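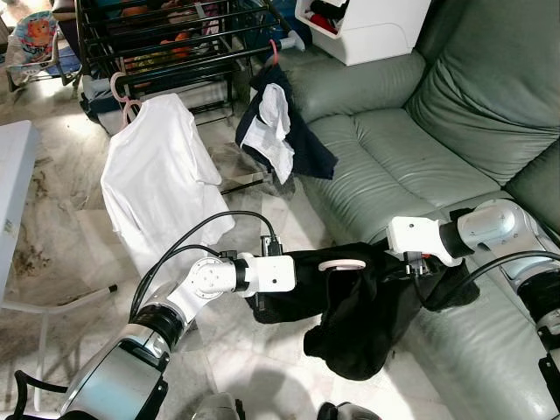
4 novembre. Le devis de Givimura est arrivé et j'ai appris un mot : « consommables ». Les pastilles de préhension s'usent, paraît-il, et se vendent par lot de 22. Le contrat de maintenance, lui, court sur 40 mois, soit plus longtemps que la plupart de mes pantalons.

J'avais prévu en octobre une ligne « divers » dans mon tableau. Elle a mangé les autres.
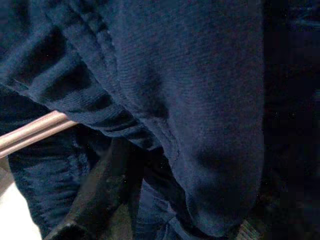
Reste la question du tricot foncé. Chez Timunen, l'option « textiles souples » ajoute environ 23 % à la facture. Safavi la donne comprise, mais facture la formation, trois séances, pour apprendre à plier des pulls à une machine. Ma mère le faisait gratuitement, avec des soupirs.

Je demande encore un prix à Kesdale, puis je tranche. Le séchoir, au moins, est amorti.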